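Company News | Equipment & Planning

Huneo opens its equipment budgeting worksheet to everyone, starting in July

Hi, I'm Trinidad Troncoso, and I look after planning at Huneo. We're putting our equipment budgeting worksheet out in the open in July, free to download, and I wanted to write the announcement myself because I've spent so much of my working life inside that spreadsheet (my family is tired of hearing about it).

A bit of background first. Huneo helps small and mid-sized teams work out what to buy when they want robots to learn handling jobs – picking things up, moving them, putting them down in the right spot. Most of the people who call us already have an arm picked out. They've seen a video, they've got a price, and they want to know if the price is fair. Then we ask what they've set aside for collecting demonstrations, and the line goes quiet for a second!

So the worksheet starts there. The first tab is all about hand-held grippers, marker cubes, floor space, tape, cables, chargers, spare fingers and the hours of the people who'll be doing the demonstrating. The arm doesn't show up until tab three. We had some arguments about that order in the office, and I won.

The worksheet has 200 line items, and before you run away, you won't need most of them. There's a short version with 11 lines that we use on a first call, and it gets you far enough to have a sensible talk with whoever signs the checks. I'd start with that one, fill in what you know, and leave the rest blank until you've talked to the people on the floor.

One of the tabs I'm fondest of is the objects tab. Teams love to plan for boxes and cups, and then the real job involves something heavy and round with a hose on it. If that's your job, you want to try it early, with the grippers you're thinking of buying, before you order a whole set.

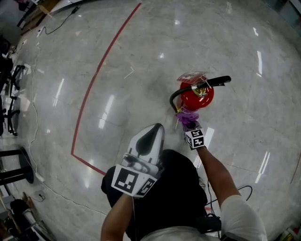 Two hand-held grippers in use inside a taped zone, one of them closed on a red fire extinguisher.

We also added a section on the room itself. Shiny floors, overhead lights, where the cords run, where the chairs go when you need the space – all of it takes time to sort out, and time is money in this kind of work. I'd put a row in for floor tape and a row for cable covers even if they look silly next to the big numbers. Replacement fingers get a row too, with space for how often you expect to swap them, and you can change that number once you've got a few weeks of your own records.

My colleague Petrică Chiriac built the rent-or-buy tab, and I'll let him speak for it. "I wanted people to be able to type in a project length and see both answers side by side," Petrică says. "If you only need the gear for one project, the sheet should tell you so, even if that means you buy nothing from us."

We tried the worksheet out with two customers before letting it loose. Jedasus used it to plan a second collection area and moved part of their arm budget into gripper pairs and training hours. Kuo went the other way, decided they had enough hand-held gear already, and put the money toward storage. Both sent back long lists of complaints, and I'm grateful for every one. The tab for shipping and customs is there thanks to Kuo, and the notes column is twice as wide thanks to Jedasus.

If you'd like someone to walk through it with you, we're running a planning session called Iletti alongside the release. It's 3 hours, online, and you bring your own numbers. We've got room for 400 people across all the sessions, and you can send more than one person from the same company. I'd bring someone from purchasing and someone who'll be doing the hands-on work, and let them argue a little. I've had some of my best budgets come out of that!

The worksheet opens in any regular spreadsheet program, and you're free to change it, rename the tabs and pass it around. Please do send us what you changed. Petrică and I read all of it, and the next version will come out once we've got enough to work with.

Sign-up for the Iletti sessions opens on the Huneo website the same morning as the download, at 9 a.m. Press questions can come straight to me through the contact page.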